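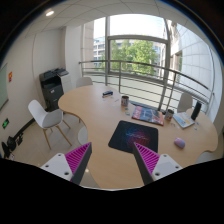
Home | Tickets | Equipment | Budget | Search

Ticket: Second gripper set, quote doesn't match the approved budget
Opened by: Mizanur Siddiqui
Assigned to: Ravindra Ahuja
Status: Waiting on vendor
Opened: July 2025

Problem as reported

We were approved for 1280 to buy a second hand-held gripper from Keane, complete, with spare finger pads. The quote came back with a cheerful total of 869, which I would have framed if I hadn't read the second page. Page two says "fingers sold separately." A gripper without fingers is a handle, and we have handles.

Steps tried

1. Asked Keane for one price with everything on it. They sent the same quote with a new number in the corner.

2. Checked whether our spare pads from the Cleltetti order would fit. They don't. The mounting holes are off by very little, enough that you keep trying for far longer than you should.

3. Asked Wala for a competing quote. Their price includes fingers, pads and plates, and leaves out shipping, which is 200. I asked if it came by limousine. No reply yet.

4. Asked finance if we could split the purchase over two budget periods. Finance asked what a gripper was. I sent them the original request, where it is explained, and they thanked me for the new information.

Update from Ravindra

Took over after step 4. Keane confirms by phone that the 869 covers body, trigger and camera mount. Fingers and plates are a separate line, and pads come in packs of up to 10. They would not give me the pad price over the phone, as if it were a medical result.

Before anyone signs, the plan needs to cover what the second unit is for. The tabletop pickup work is mugs, a mouse, magazines and other things lying about on a meeting room table. The ribbed pads are the part I'd want spares of, so please don't "save" by cutting them from the order. Last year's order did that and the saving lasted until the first torn pad.

I've also added a line for storage. The current unit lives in a drawer with the tape.

Next action

Keane to send a full written quote, with fingers. If it comes in over 1280, we go to Wala and argue about shipping. If neither answers by August, the request goes back to the Bikancombe budget meeting, where it will be discussed after parking.

Comments

Mizanur: Wala replied. It is a van.

Ravindra: Is the van included?

Lab desk: Can we add a second charger to this order or does that need its own ticket?

Mizanur: Own ticket. Sorry. I don't make the rules, I only fill them in.

Home | Tickets | Equipment | Budget | Log out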